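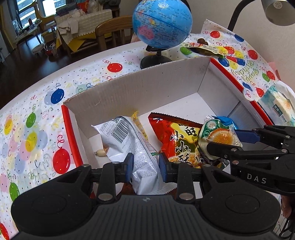

**Wurcombe Radio Observatory** is a small radio observatory on the moor north of the village of Wurcombe, best known for a search for signals from other civilisations that has so far found a great many signals from this one. It is run by the Gilard Trust and shares its access road with a sheep farm, an arrangement both sides describe as temporary.

## Site

The observatory stands in a shallow valley chosen for its radio quiet. The surrounding hills block most broadcasts from the town of Clestness, along with most of the sunshine. The main instrument is a steerable dish 20 metres across, bought second-hand from a satellite ground station that had no further use for it. It can be pointed at any part of the sky except a strip to the south-west, where it meets its own stairs.

A control room, a workshop and a bunkhouse lie downhill from the dish. Microwave ovens are banned during observing hours. The bunkhouse has a gas ring and a long list of rules about the gas ring.

## The Lodhi Survey

The observatory's main work is the Lodhi Survey, which listens to nearby stars similar to the Sun for narrow-band radio signals, a type that natural sources are not known to produce. The target list holds 2,778 stars. Each is observed for 60 minutes in short stretches, with the dish swinging away to an empty patch of sky between them. A signal that stays put when the dish moves is coming from somewhere on or near the Earth and is struck off.

Software makes the first cut. Whatever is left goes to a person, who looks at the plots and in nearly every case recognises an old friend: a navigation satellite, an aircraft or the electric fence.

### Candidate signals

The survey has recorded 122 signals that passed the automatic tests. None has been seen again when the dish returned to the same star, and all are listed in the public catalogue as "unconfirmed", a word the observatory uses with some tenderness.

The strongest of them, known as the Sunday Signal, appeared shortly before dawn and drifted slowly in frequency, much as a transmitter on a turning planet might. It drew a short burst of attention from the newspapers in Clestness, one of which printed an artist's impression of the senders. Later checks traced a similar drift to a heater in the receiver cabin warming up. The catalogue entry was amended; the artist's impression was framed and hangs in the control room.

## Other work

When not listening for company, the dish times pulsars and maps hydrogen gas in the Milky Way. These programmes produce most of the observatory's published results and almost none of its post.

## Visiting

The site opens to the public one afternoon a month, except in November, when the road is usually under water. Visitors are asked to switch off their phones at the second cattle grid. Those who forget are recorded in some detail by the receiver.

## See also

- Radio quiet zones
- Narrow-band signals
- Pulsar timing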